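The Wick

The lamp at Gornach burned 5 wicks a month, and the Altetti works had stopped making them in March. The station held 2000 liters of oil and no means of lighting it.

The procedure in the Endura manual ran to two lines. Roll the paper on the bias. Keep the tip narrow. Everything else had to be worked out at the bench, and the first attempts opened like leaves as soon as they were let go. 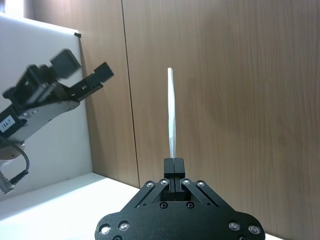
A thin white roll, held upright by its wider end.

By evening the log had a new entry: taper acceptable, creases faint, slight lean. The lean was within tolerance - the Goel burner had a wide collar and would take it.

The lamp was due at five. At ten to, the oil valve was opened a quarter turn and the glass was lifted off its ring. Out past the breakwater, a boat sounded its horn and waited.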